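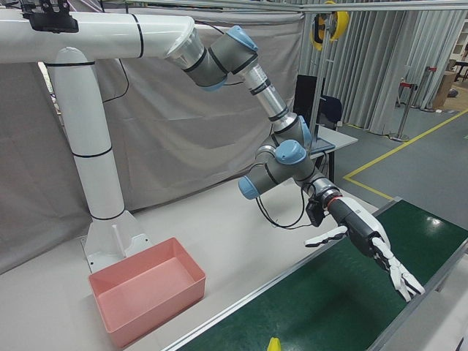

I have been after a proper green for the play shop for ages, and I think I've finally settled on one. Not lime, not mint, but the dark, slightly shiny green of a belt that has seen a lot of shopping go past. If you're new, I'm building a pretend greengrocer's for my niece's nursery in Trudside, with a counter, a till and (this is the daft bit) a belt the children can put their fruit on.

My first go was a strip of green felt, and it was hopeless. Everything stuck to it and it looked like a snooker table! Gudrun Vik, who lent me her sewing machine for it, was very polite. So now I'm all for something smooth with a bit of a gloss, and plain silvery rails along both sides so it's clear where the counter stops and the belt starts.

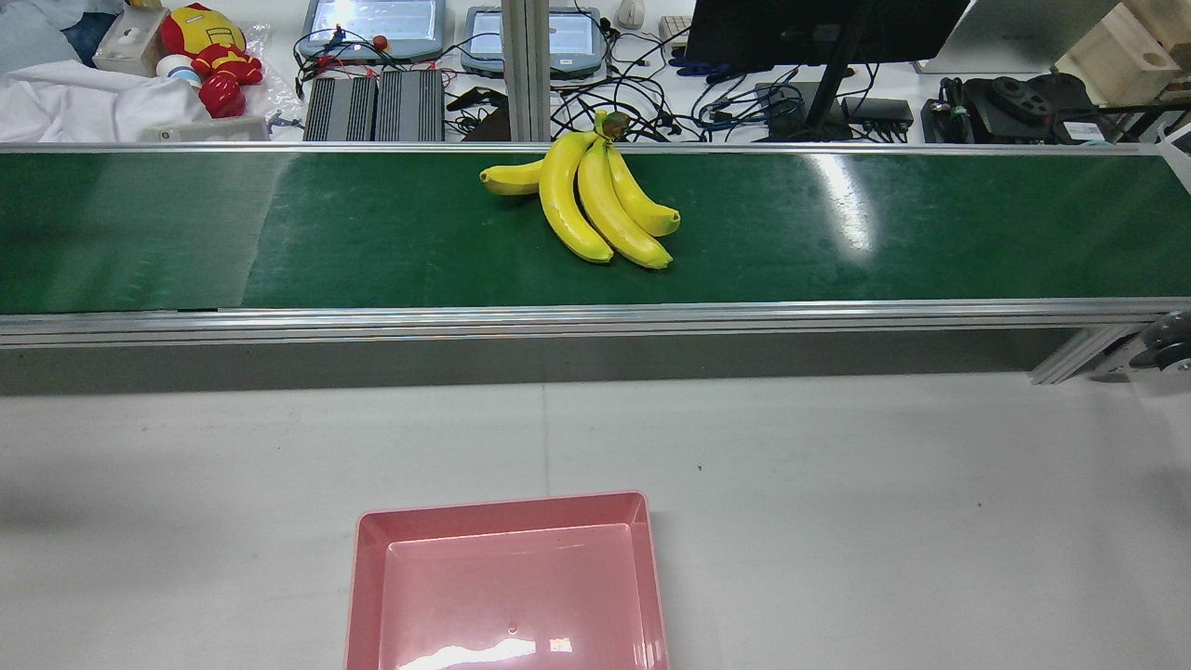 Bananas on the green, pink tray at the front.

Look how well yellow sits on that green! I'd been planning to paint our fruit in softer colours and I've gone right off the idea. A bunch is better than single bananas too, as small hands can grab the whole thing at once. The pink tray has won me over as well. It's shallow, the sides slope, and I can see a row of them stacked under our till. I've asked Lucero Cuervo if she has any going spare, as she bought a job lot in September and they're still in her hall.

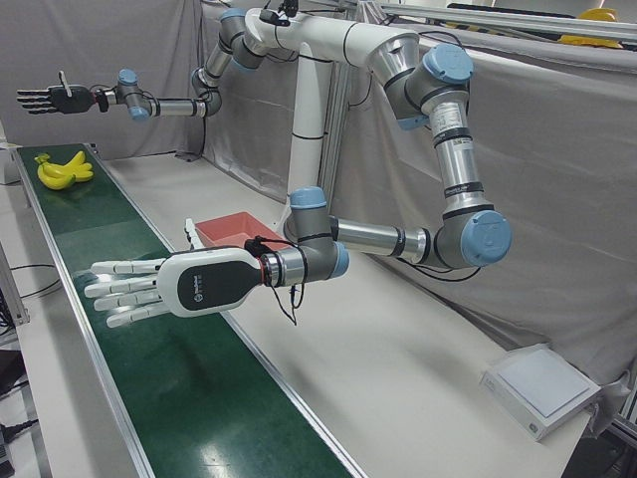 Bananas on the belt, pale grey curtain behind. Words by Nest Vaughan, chief painter of pretend fruit

The other thing I'm pinching is the pale grey curtain. Our corner of the nursery has coat pegs behind it, and a plain curtain would hide the lot. I've got two old sheets that might dye up nicely, if I can find the big pan.

Next job is sanding the counter, then the apples. Justinas wants a pineapple. He can make it himself.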